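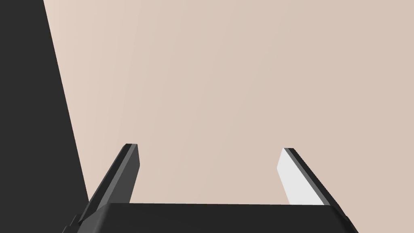

I look after a robot for a living. It has two arms, it's called Carrier, and it is far fussier than my cat. Carrier tidies small things off furniture, and my job is to keep its grippers working properly. A gripper is a robot's hand, except it only has two fingers and no thumb. Try picking up a coin with just two rulers and you'll soon see why it needs so much looking after!

Before Carrier does any real tidying, we practise inside a computer. It's a bit like a video game, with a pretend room and pretend arms, and the best thing about it is that when I get something wrong there's nothing to sweep up. Skye Carnegie, who taught me the job at our workshop in Welham, made me do 66 pretend goes before I was allowed near the proper arms. I was so cross. (She was right, though.)

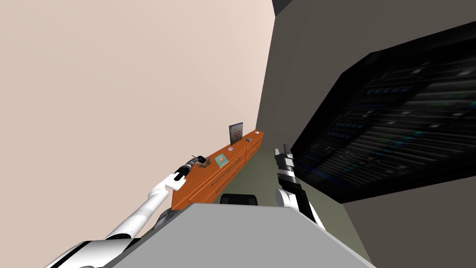

Why does a robot's hand need checking if it's only pretend?
The pretend hand has to match the real one. If the real fingers open a tiny bit wider than the pretend ones, everything the robot practised will be slightly wrong when it tries it for real.

So each morning I start with the fingers. I ask them to open all the way, then close all the way, and I compare the numbers on my screen. If they should meet in the middle and one gets there early, I have to reset them. We call that calibrating, and it just means teaching the robot where "shut" is.

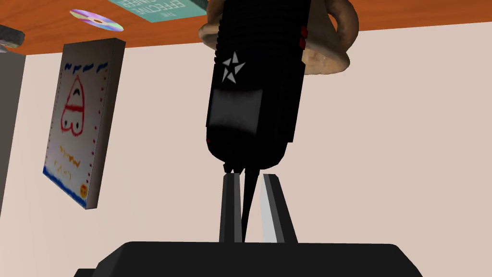
Next comes the squeeze. Picking up a bread roll and picking up a book are very different jobs -- too hard and you've got crumbs, too soft and you've got a book on your toe. I turn the squeeze up a little at a time and write down each number in my Werkach notebook, which has 184 pages and is nearly full.

After that I do the joints. Your arm has a shoulder, an elbow and a wrist, and Carrier's arms have bending places too. On the real robot I move every joint slowly and listen. A happy joint hums. A grumpy one clicks, and then it's out with the screwdriver.
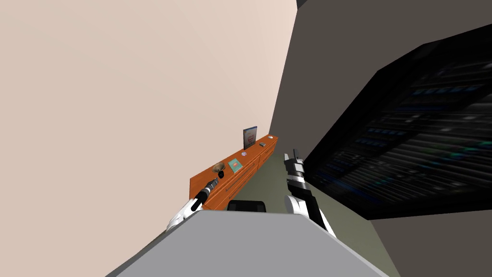 I check one arm at a time, and then both together, so that they don't bump elbows. Two arms sharing a space is tricky! Each one has to know where the other one is, all the time, even when it's busy reaching for something.

The finger pads wear out as well, like the soles of your shoes. I change ours after 700 grabs. The old ones come off, I wipe the fingers with a dry cloth, and the new ones go on. Then it's back to opening and closing and checking my numbers all over again, usually with a cup of tea going cold next to me.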